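3.2 Grip surfaces and handling aids in everyday plastic goods

The second group of items in our survey covers molded plastic goods that are picked up many times a day and put down again with little thought. We selected 31 items of this type from a stock of 1102 held at the Haverford store, where the handling study was set up in June. They were chosen to give a wide spread of shapes, from small pieces that fit inside a closed hand to containers with swinging or folding handles. Items with sharp edges or loose parts were left out.

Small translucent pieces were the hardest to sort. Many of them have no obvious place to take hold, and people asked to lift one will often turn it over first. In our coding scheme a piece counts as "textured" if it has raised points, ribs or bumps that can be felt with a fingertip, and as "lobed" if its outline swells and narrows. A piece may be both. The green piece in Figure 4 (left) was coded as both: it has a row of small raised bumps on one side and rounded lobes at the other end, with a flatter tab of paler green.

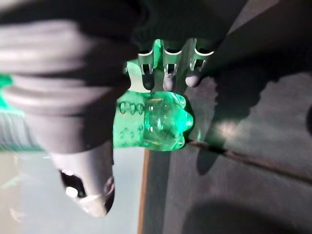 Zunda objected to this coding in a written comment on our first draft, arguing that bumps put on a piece for looks should be kept apart from bumps put there for grip, and that a single "textured" label hides the difference. We accept that the purpose of a surface can matter to a designer. It can seldom be read from the item itself, however, and our coders agreed far more often when they were asked only what they could feel. We have kept the single label and added a free text field where coders could note a likely purpose. That field was filled in for 76 entries and is not used in the counts.

Containers raised a different question. A shopping basket is lifted by its handles when full but is often moved by the rim when empty, so one item may have two grip surfaces with quite different properties. We recorded both. The handles of the blue basket in Figure 4 (right) are metal bars, long and narrow, and they were coded as "smooth, paired." The rim is rounded plastic and was coded as "smooth, continuous." The grid of openings in the walls was coded as a third surface, as fingers can be hooked through it.

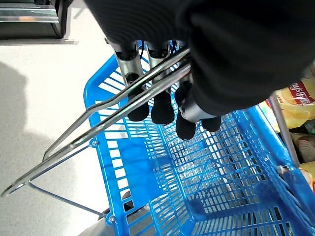 Figure 4. Two items from the molded plastic group: a translucent green piece (left) and a blue basket with metal handle bars (right).

Paired handles need a further rule. When the two bars are held together they act as one grip, and their combined width is the one that matters for comfort. When only one is held, the basket tips. We therefore entered the width of the closed pair and noted separately that the bars can part. The same rule was applied to the Cedeo and Caser carriers described in Section 3.3, whose handles are plastic.

The full set of surface codes for this group runs to 2776 entries and is given in Appendix B.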